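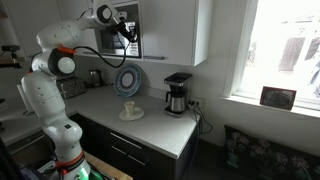 3.2 The coffee corner

Home | Issues | Authors | Search
Filed under: Everyday Spaces

I went through 37 kitchens for the Trinlow survey, and I kept drifting back to the corners (guilty!). People park their coffee maker there and then, right by it, something just to look at. In Fig. 2 it's a plate on a little stand, blue around the rim, with the saucer and cup set out close by. 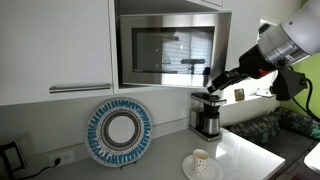 Figure 2. Coffee maker, cup on saucer, and display plate under the built-in microwave.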